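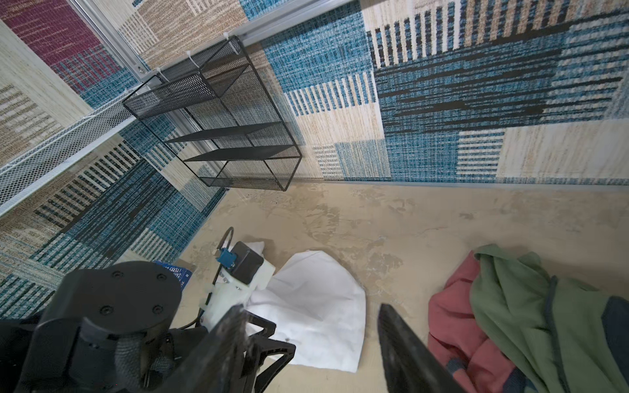

Attachment 1: wrist camera view, fingers over white cloth

Ticket 3176
Project: Wedora cloth sorting, student team, Rernberg
Opened: January 17, 2018
Status: closed, one item carried over
Priority: normal

Fault
Wrist camera feed drops out during the cloth pick routine. The arm completes the move but the picture goes black for one or two seconds, and the pick planner stops with "no input". First noticed on the white cloth, then on the green and pink fabric to the right of it.

Steps to reproduce
1. Home the arm.
2. Load the Tejada pick script, default speed.
3. Run 16 picks on the white cloth.
4. Watch the feed while the wrist turns anticlockwise.

Log
Entry 1. Feed lost on five of the 16 picks. All five were at wrist angles past the halfway mark. No drops with the wrist held still.
Entry 2. Swapped the USB port on the computer. No change.
Entry 3. Lowered the frame rate. Fewer drops, same angles.
Entry 4. Checked the thin black cable that loops out to the left from the blue connector. It goes tight at full turn. Moving it by hand with the arm stopped gives the same black picture.
Entry 5. Refitted the cable with more slack and limited wrist travel in the script. Ran 21 picks, no drops.
Entry 6. Left the arm cycling overnight without picking. Some 2,000 wrist turns logged, feed held throughout.

Cause
Cable too short for the full wrist turn, pulling on the connector.

Carried over
Longer cable on order from Juvmont. Keep the travel limit in the script until it is fitted. Do not load the old script from the shared folder, as it has no limit set.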